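Limescale in small commercial dishwashers, a thread. Mostly for people running a kitchen with one undercounter machine and no service contract.

Hardness first. Your water company publishes a figure by postcode, usually as mg/l of calcium carbonate. Ours at Plomon is 200, hard enough to matter and soft enough that people ignore it for years.

Scale comes out of the water fastest where it is heated. In a dishwasher that means the element, the rinse boiler and the small holes in the rinse arm, in that order. The white film on a glass comes later.

So don't judge the machine by the glasses. Take the rinse arm off and hold it up to a window. Each jet should be a clean round hole. If it looks like a keyhole or a slot, scale has started to close it.

Next, temperature. The wash tank on our machine is set to 60. A scaled element still gets there, but it takes longer, and the machine may hold the cycle until it does. If your cycles have crept up in length, check this before you ring anyone about the pump.

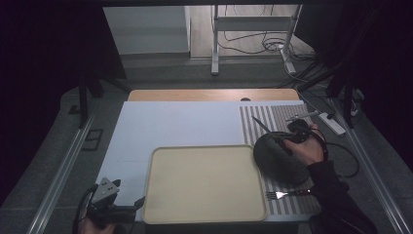 Moira Tench
Catering equipment technician, Brandden

Softeners. Two kinds in small kitchens: built in, or a separate unit under the counter. Both swap calcium for sodium on a resin bed, and both need salt to put the resin right again. No salt, no softening. The machine will run perfectly well without it, and that is the trouble.

The separate unit we fit most is the Vokesell. At our hardness I set it to regenerate every 900 litres. Work out your own figure from the capacity table on the inside of the lid. Leaving it on the factory setting is the commonest fault I find.

Use granular or tablet salt made for softeners. Table salt often has an anti-caking agent in it, and fine grains pack down into a lump at the bottom. Cooking salt from the dry store is not a substitute either, however late it is on a Friday-sized service.

Descaling. Drain the tank, refill, add the acid descaler at the dose on the bottle, run with no racks in. Then drain and run at least two clean cycles. Never mix with a chlorine detergent. Lift the detergent tube out of its drum first and purge it with water, or the machine will do the mixing for you.

How often: on softened water, I check every 40 days and descale only if there is something to remove. Acid is not kind to seals or to the solder on older boilers.

Rinse aid does not remove scale. It makes water sheet off so that things dry. Turning the dose up to hide a film gives you a different film, slightly blue and harder to wipe off.

Quick test for which one you have: put a drop of white vinegar on the mark. If it goes, scale. If it stays, look at rinse aid or detergent. If the glass is still cloudy after both, the surface is etched and it will not come back.

I am rewriting the Casado site checklist in October with the jet check at the top. Will post it when done. September 25, 2021

Comments

hobartless: Does the vinegar test work on stainless as well?

tench_catering_tech: Yes, on a small patch. Rinse it off afterwards.

gravyboat_unit2: Had the keyhole jets exactly as described. Cocktail stick and a soak in descaler sorted it.

pk_kitchens: Our softener lid has no table in it. Is the figure anywhere else?

tench_catering_tech: Back page of the manual, or send me the model number.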